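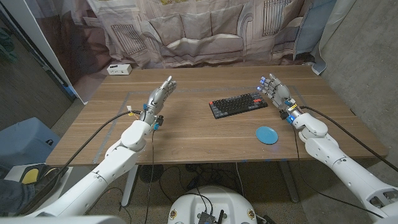

Equipment plan, second half of the project. Written by Aslı Özkan for the Bedia group, 2019-03-16. The question we got after the last review was what we need to buy before May and what can wait. Short answer - hand spares and cabling first, anything nice to have later. Right now both arms share one table, the work area is a rectangle of gray tape and the cables from the wrists just hang down past the edges of the tabletop. Fine for a keyboard and a coaster. Not fine for the longer runs we promised in the proposal.

What we have to spend

Total left in the equipment line is 2245 dollars. The department holds back 1000 of that until the final demo is approved, so the real number for this order is 1245. I did the first draft of this with the full amount and had to redo the whole thing, please don't make the same mistake.

What we asked for quotes on

Fingertip covers, spare set for both hands. Sellbridge quoted 159 per set. Two sets wanted, one to use and one on the shelf. 318 total. Shipping included if we order before the end of the month.

Cable sleeves and clips. Cheap but nobody had a line for it in the old budget. The floor under the table is a tangle of black cables and small devices and we lose time every time something has to be traced back. Altıntaş can cut sleeve to length, 84 for everything.

Spare wrist connectors. Only Luretti carries the right ones. 14 dollars each, minimum order of ten, so 140. We don't need ten. Asked if they would split a bag, no answer yet.

Second table. 390 from the campus surplus list, delivery extra and they would not say how much. Would let us set up the next task while the first one is still running. Wanted by everybody but see below.

Mounting plate for a third camera. No quote, left it out.

What we decided

Order now: fingertip covers, sleeves and clips, connectors. That comes to 542. Leaves 703 from the money we can touch.

Wait: the second table. It fits on paper, but delivery is unknown and if a finger motor fails in April we have to pay for the repair out of the same line. Last repair took most of what we had set aside and we were down one hand for three weeks. I would keep the 703 whole until the arms have done the full test set at least once.

Problems with this plan

Lead times. Luretti says four weeks, and their last four weeks was closer to six. If the connectors come late we use the old ones and slow the wrist moves down, wich costs us time but no money.

The proposal listed the second table as a purchase. We'll have to write a short change note. Aslı will draft it, needs a signature from the lab supervisor.

Prices are from the quotes as recieved, tax not added. I still have to check if the department pays it or we do.

Still to do

- answer from Luretti on the smaller bag
- delivery cost for the table, ask again
- measure cable runs before Altıntaş cuts anything, both sides, table edge to floor and back to the base
- move the fingertip covers to the top of the order form, the form only has room for three lines per page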